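Le fond du bac : plaidoyer pour le contenant réutilisable

Tribune de Nabila Sutanto

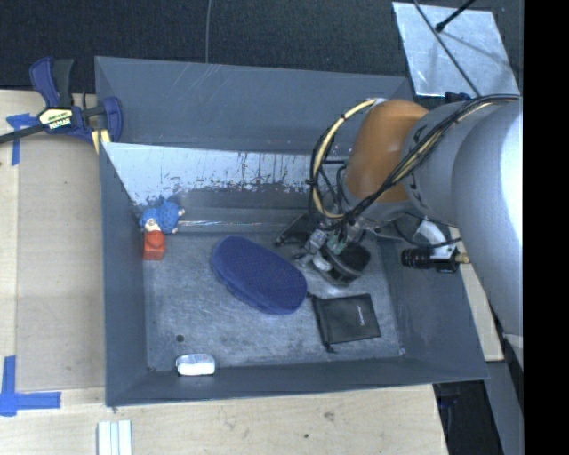 Un étui et une pochette

Un étui bleu marine aux bouts arrondis, une pochette noire à cordon : les articles de ce genre partagent souvent le même bac, et leur acheteur ne verra jamais ce dernier. Gris, grand, ouvert, le fond couvert de fines rayures, il n'a rien pour séduire un service de communication. Il mérite pourtant davantage d'attention que le carton neuf dont le commerce à distance a fait son emblème.

Depuis février, la plateforme Dirkerbridge, où sont préparées les commandes de petite maroquinerie de la maison Menon, a retiré de la circulation 3354 cartons de manutention interne et leur a substitué des bacs rigides. La mesure a suscité des réserves. Certains responsables jugent qu'un bac marqué par l'usage donne une image négligée de l'établissement, et souhaitent son remplacement dès les premières traces.

Nous ne partageons pas cette position. Une rayure de surface ne constitue pas un défaut de fonction. Réformer un contenant pour son seul aspect revient à reproduire, avec une matière plus coûteuse et plus durable, les habitudes que l'on prétendait abandonner.

La question de la protection des articles demeure légitime. Un étui à surface texturée supporte mal le frottement prolongé – une pochette souple le supporte mieux. Il appartient donc aux exploitants de limiter le nombre de pièces par bac, de prévoir un nettoyage régulier et de fixer par écrit des critères de réforme : fissure, déformation, arête vive. Le règlement adopté par Carkau en retient 6, tous vérifiables par un agent sans instrument.

Les donneurs d'ordre devraient exiger ce document de leurs prestataires avant toute discussion sur la couleur ou l'état apparent du matériel. Menon l'a inscrit dans son dernier contrat, à l'article 17.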